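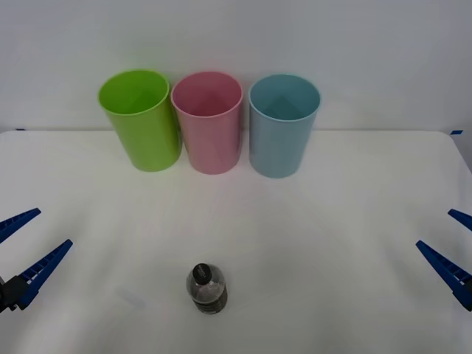

The two-arm kit at its table, with three cups and a bottle of something to drink.

Kondeck is looking for people to test the Torine, a two-arm tabletop kit meant for small workshops, classrooms and the sort of kitchen where things are always being moved from one place to another. Our own staff have tried it and like it very much, so now we need the opinion of people we don't pay a salary.

What you'd do: come to our Adville office for one Saturday session, sit down with the kit and the printed guide, and try to set up a simple job with cups and a bottle. We watch and take notes. You may sigh out loud. Sighs are useful to us and we write them down.

Who we want: adults with no background in robotics. If you have ever put together a bookcase and had screws left over, please apply. Engineers are welcome to send us their less technical relatives.

You'll need two working hands and enough patience to read a guide that runs to 387 steps – we are working on that. Glasses are fine. Loose sleeves are not.

Pay is a flat fee for the session, plus lunch from Limsakul downstairs. Parking is free if you find any.

The sign-up form is on the Kondeck site under "Testers." Quote reference 2792 and tell us in two or three sentences about the last appliance that defeated you. Sign-up closes at the end of October, and we answer everyone, including the people we turn down.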